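Bench Organizer / Small Parts Sorter (part-time, temporary)

Tokgöz Repair & Supply, Brurnomex building, second floor
Posted September 2019

We are hiring one person to sort, bundle and put away the loose stock that comes back from our repair crews. The position runs through the end of October and may be extended if the backlog is not cleared.

About the work

Our crews return their kits at the end of each job. What comes back is usually a mix of wires, cords, work gloves and hand supplies. Your job is to take one kit at a time to a sorting station, separate what is in it, and put each kind of item where it belongs. There are 162 kits waiting on the shelves in the back hall, and more come in every week.

A typical kit goes like this. Untangle the wires and cords first. Coil each one, tie it, and check the ends. Anything with a bare or damaged end goes to the repair tray. Gloves are matched in pairs and checked for holes in the fingertips. Printing or smudges on the back are fine. Single gloves are kept until the end of the shift in case the other one turns up in a different kit.

Each station has plastic baskets at the rear, a mesh basket on the left side and a wire rack with five compartments along the back. You start every kit with the baskets and rack empty and the contents on the work surface. Coiled cords go in the rack, one kind to a compartment. Gloves go in the mesh basket. The plastic baskets are for everything else, and we will show you the order we use.
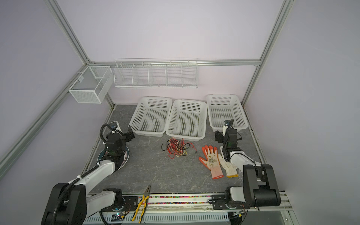
What we are looking for

Patience with tangles. Some of the cord piles take twenty minutes.
Able to tell colors apart, in particular red, black and yellow wire.
Able to stand or sit on a stool for a four-hour shift.
Able to lift 46 pounds from floor to cart.
Reads and writes enough English to fill in a kit card.

No electrical experience is needed. You will not be wiring or testing anything. People who have worked in a stockroom, a laundry, a mail room or a school kitchen have done well at this.

Hours and pay

Four hours a day, five days a week, mornings or afternoons. Please say which you prefer. Pay is $145 for each two-shift block, paid every other week. Gloves, aprons and coffee are provided. Parking is free in the Ellance lot across the street. Use the side gate, the front one is locked after 9 a.m.

How to apply

Send a short note with your name, phone number, the shift you want and any past work you think is relevant. A resume is welcome but not required. Address it to Şükran Tokgöz, Stock Office, or leave it at the front counter in an envelope marked "Sorter." Applicants will be asked to come in for a paid one-hour trial, which consists of sorting one kit from start to finish.

Please do not apply by phone. The counter staff do not have information about the position.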